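Workshop newsletter, March 2026

The arm project: still mostly imaginary, going well 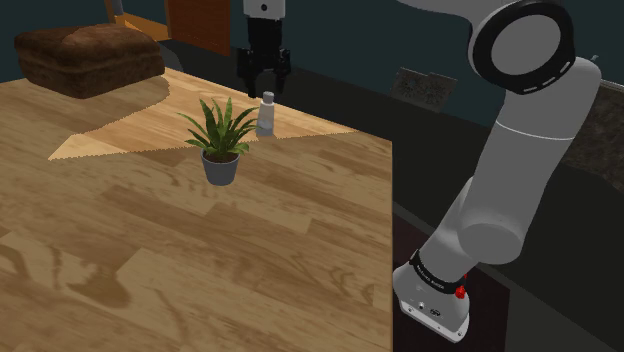 Regular readers will remember that back in September the robot corner of the workshop voted to stop building line followers and attempt something with a proper arm. The proposal fitted on one side of paper and contained the words "pick things up", "put them down again" and "how hard can it be". Six months on we have a control program, a gripper model, a table, a long list of bugs and no arm whatsoever in the building. Everything so far has been done in simulation, at the end bench, on the computer with the good graphics card and the bad chair.

The current task is the bottle. There is a small white bottle standing on a wooden table, and the gripper is supposed to come down over the cap with its fingers open, close them, lift, and move the bottle somewhere else. The potted plant standing in front of it is there to be left alone. In the first version of the task there was no plant, and the arm approached from whichever direction took its fancy, sometimes travelling along the tabletop like somebody clearing up after a row. Putting a plant in concentrated minds wonderfully. A collision with the leaves counts as a failed run even if the bottle ends up in the right place, and this rule has done more for our path planning than any amount of reading.

The control program is called Osura, after an argument about names that went on far too long. It takes a target position, works out a set of joint angles and sends them to the simulated arm in small steps. The part that decides what the target position ought to be is a separate program called Nekon, and the two have been on poor terms since Christmas. Nekon measured everything from the corner of the table. Osura measured everything from the base of the arm. Each was perfectly correct by its own lights, and the gripper spent several evenings closing with great confidence on a piece of air well to one side of the bottle. Both now measure from the base. If you are adding anything to either program, please measure from the base. There is a note taped to the monitor.

Where we have got to

We ran the bottle task 300 times over one long weekend, moving the bottle a little between runs and leaving the plant where it was. The machine was left on overnight with a sign on it, and the sign was respected, for which thank you. The results file is in the shared folder under "bottle_final_2", a name we will come to regret.

The good runs look very dull. The arm swings over, pauses above the cap, comes down, grips and goes up again. The bad ones are better entertainment and fall into two main families. In the first, the fingers come down slightly off centre, one of them lands on the cap, and the bottle topples over. In the second, the grip is fine but the lift starts before the fingers have finished closing, so the gripper rises with an air of achievement and the bottle stays behind. The second kind was cured by a delay of 30 milliseconds, and then, when that made no difference, by a delay of 500. It is an ugly fix and there is a comment in the code apologising for it. A better one would wait until the fingers report that they have stopped moving, and whoever wants to write that is welcome to it.

The first family is still with us. We think the trouble is in how Nekon finds the middle of the bottle. It looks at a rendered view of the table, picks out the pale upright thing and takes the centre of it. This works nicely until a hard-edged patch of bright light falls across the wood and turns half the table nearly the same colour as the bottle. At that point Nekon starts including bits of table in its idea of the bottle, and the centre wanders. We could turn the lights down, of course. The feeling at the bench was that a kitchen table with the sun on it is a perfectly fair thing to ask a robot to cope with, and that we would be cross in a year's time if we had ducked it now.

So the lighting is staying awkward, and has been made more so. Each run now picks a new direction for the light, and the shadows move with it. The success rate promptly fell off a cliff. It has been climbing back up since we started giving Nekon depth as well as colour, as the tabletop may look like a bottle but it is at least flat.

The table, a word in its defence

More than one member has asked why so much effort went into the wood grain when the arm could not reliably pick up a bottle. It is a reasonable question. The grain came with a free texture pack and took less time to apply than the plain grey surface it replaced, which had a fault that made it flicker. The brown cushion thing in the background came from the same place. It has no job. It has been left in because Nekon once tried to fetch it, and we would like to be sure that it won't do so again.

The plant also has its critics. The leaves are fiddly and slow the collision checks down, and there is a case for replacing the whole thing with an invisible cylinder and calling it a plant. We tried that. It was faster, and after one evening of watching the arm steer grandly round nothing at all, the plant was put back by general agreement. The cylinder is still used for the overnight runs, when there is only the sign to watch.

On getting a real one

This is the bit that everyone asks about in the tea queue. We can't afford an arm of the sort in the simulation and are not going to pretend otherwise. What we can afford is the parts for something much smaller, and the Hwang design looks the most sensible of those we have read up on. It is a bench-top kit with printed links and a plain two-finger gripper, and the files are free to download. It would lift a small bottle so long as the bottle was not very full. Osura ought to drive it once the joint lengths have been changed, and the word "ought" is carrying a good deal of weight in that sentence.

The other choice is the Peltus, which has stiffer joints and comes ready assembled, but it would swallow the whole of the corner's budget and leave us with nothing for spare motors. Our record with motors is well known. The burnt one is still on the windowsill.

If the Hwang goes ahead we will need the big printer for long stretches, and there will have to be some give and take with the people making cosplay armour. A draft rota is pinned up by the printer. Please write on it in pencil.

What would help

Anyone who can write a decent test would be greeted like royalty. We also want things to pick up. The bottle has had a good innings and the next round needs more variety, so if you enjoy modelling, small household objects would be very useful: a mug, an egg cup, a tin with a lid. Keep the shapes simple and please model them at real size. The last mug we were given came in 12 metres tall and the arm, to its credit, did attempt it.

The corner meets in the evenings at the end bench, beyond the laser cutter. Bring a laptop if you have one, and a cushion for the chair.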